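**FLAKBY, February 27, 2019** – Version 3 of Pika, the open-source planning and perception stack for small manipulator arms, has been released with a rewritten pose estimator and a new scheduler for wrist-camera observations. The release replaces the colour-threshold detector that shipped with earlier versions and had been marked for removal since July.

The main change is in how the software fixes the camera's position relative to the work surface. Earlier versions relied on a calibration file produced at start-up and trusted it for the rest of the session. Any slip in the camera bracket went straight into the grasp target. Pika now fits two line models to tape laid on the surface, solves for their crossing point, and treats the result as a local origin. The fit runs on every observation and the calibration file is used only as a starting guess.

Hand-laid tape is seldom straight, and the release notes spend several paragraphs on the problem. Edge pixels are weighted by how well they agree with their neighbours, so a crease or a lifted joint contributes little to the line estimate. The angle between the strips is left free. The solver no longer assumes it is 90 degrees, an assumption that biased the origin in version 2 whenever the camera was tilted.

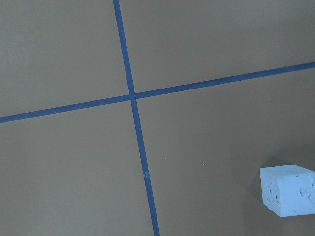

Dinesh Venkataraman said the free angle was the change he had wanted most, but that it should have come with a sanity limit. Without one, he said, a cable lying across the surface could be accepted as a second line and the planner would carry on without complaint. He has submitted a patch that rejects any pair of lines meeting at less than 60 degrees after perspective correction. It is under review.

Block detection has also been reworked. The estimator segments on colour and then checks the outline against a cube model with rounded corners. Soft foam gave the old detector trouble because pits and nicks in a face were read as edges, which produced false yaw angles. Surface marks smaller than a set fraction of the face are now ignored. Cast shadows are handled in a separate pass that compares hue and brightness, and the shadow boundary is discarded before the outline is fitted.

A harder case is a block resting on one of the reference strips, where part of the line is hidden. The solver joins the visible segments on either side if their slopes agree, and lowers its confidence score if they do not. When the score falls below the threshold, the scheduler asks for another view before a grasp is planned. The number of extra views is capped at 6, after which the task returns an error.
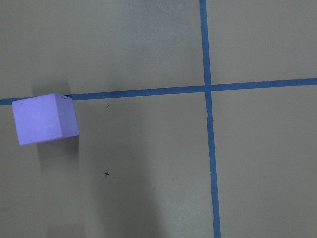

*Wrist-camera view of a lavender foam block across the horizontal tape strip.*

On the tooling side, the log viewer can now step through observations with the fitted lines drawn over them, and the planner's cost terms can be edited without a rebuild. Drivers for the Ammann and Brivard controllers have moved to a separate repository. Users of either will need to update their launch files.

Issue 1932, which covers dropped frames when the arm reverses direction, remains open. The maintainers recommend leaving the settling delay at its default value until it is closed.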